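Trandley - paid home testers wanted, kitchen chores round

Apply by end of April. Places go in the order the forms come in so don't hang about.

We are looking for people to do ordinary kitchen jobs by hand, using a gripper tool instead of fingers, and to tell us in writing what was easy and what was maddening. Same jobs then go to the arm in our workshop. We compare. That's the study. No lab coats, no right answers.

Want to know one thing mainly: which chores can be handed to a machine now, which in a few years, which we should stop promising people. Our own guess changes weekly. Wiping a flat worktop, fine. Loading cups on a rack, mostly fine if the cups are all the same. Unpacking the shopping - no. Nowhere near. Soft things, slippery things, things in bags.

Who we want

Anyone over 18 who runs a kitchen, big or small. Cooks, carers, parents, people who stack shelves at work and then come home and do it again. Left-handers especially, we are short of them. Stiff or sore hands are welcome too, tell us on the form and we'll set the grip lighter. You don't need to know anything about robots. If you work for a firm that makes them, sorry, not this round.
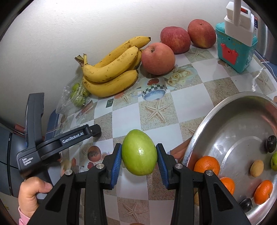

Putting fruit away is the job we most need hands for. Sounds like nothing. But a smooth glossy fruit stood between two ribbed pads is a different problem from a bunch of bananas, and both are different from small green ones still in a crinkly plastic bag. Machine in our workshop gets apples right most of the time, then squashes a plum. People don't squash the plum, and they can't say why. We'd like you to try and say why. Notes can be rough, spelling doesn't matter, swearing is ok within reason.

Other jobs on the list: sorting cutlery, folding tea towels, pairing lids with tubs, filling a shelf from a crate (the shop-floor one, done at our Steveck site as we have proper shelving there). You may skip any job you don't fancy apart from the fruit.

What it involves

4 sessions, two hours each, over a month. First one is at Steveck so we can show you the tool, the rest at your own kitchen table if you've got the room. Morning starts at 10, evening slots can be arranged. The tool weighs more than you'd think by the second hour. Take breaks, they're paid.

Your hands and your table get recorded, faces dont. No sound is kept. You can ask for a session to be wiped up to two weeks after, no questions. Please put away post, bank letters, medicine boxes etc before you start.

Pay

£220 for the full set, paid after the last session. Drop out part way and you get paid for the sessions done. Bus or train fare to Steveck on top, keep your tickets. We bring the shopping and you keep whatever is still edible.

What you won't get: a robot to take home. People ask. The Irel arm stays bolted to its bench and is not ready for anybodys kitchen, it took almost the whole of a morning to empty one carrier bag last month and we had to stop it twice.

How to apply

Fill in the short form at the front desk or ask for it by post. Quote ref 2996. Say which hand you use, what sort of kitchen you have, any food allergies, and one chore you'd give to a machine tomorow if you could. Two lines is plenty.

Questions to Chang-ho Wang, home trials, Seo building, second floor. Phone is best before lunch. If it rings out he's in the workshop, leave a message and your number, slowly.

Can't do this round but want the next? Same form, tick the bottom box. Laundry is next.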